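Section 4: Adding a New Construction Home Site

Use this section to enter a new home site in Vollberg Listings. You will need the plan name, the site map and the current price sheet from the builder. Resale homes are entered on a different form.

Before you start
Sign in with an agent or office account. Guest accounts can view home sites but cannot save them.

1. From the main menu, select Communities, then choose the community by name. If it is not there, ask your office administrator to add it.

2. Select Add Home Site. Type the lot number as it appears on the recorded site map, for example 89 or 242. Do not add the word "Lot."

3. Choose a floor plan from the list. The Olus and Shimada plans load with their standard room counts. If the buyer can turn a den into a bedroom, leave the bedroom count alone and check Optional Room.

4. Enter the finished square footage with no comma – 3000, not 3,000. Garage and unfinished basement space go in their own boxes.

5. Enter the base price. Lot premiums go on the line below it and are added to the total when you save.

6. Set the status to Available, On Hold or Under Contract.

Caution: Changing the floor plan after you save clears all options and upgrades. Print the options page first.

Note: If the street is too new to show on the map, enter a nearby GPS address under Directions. The legal address stays the same.

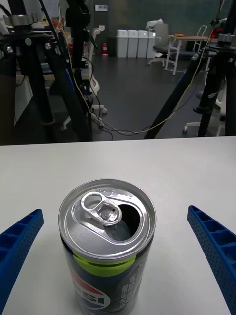

PHOTOS AND MEDIA

7. Open the Media tab and select Upload. Photos must be JPG files.

8. Drag the exterior photo to the first position. It becomes the thumbnail in search results.

9. If the photos show a model home at another site, check Model Shown. The listing then carries the line "Photos are of a similar home."

10. Select Save, then Publish. New home sites appear in public search after the overnight update.

Caution: Listings published before November do not have the Model Shown box. Open each one in Nallavus Editor and save it again to add the box.

To take a home site down, see Section 6.

Revised January 2019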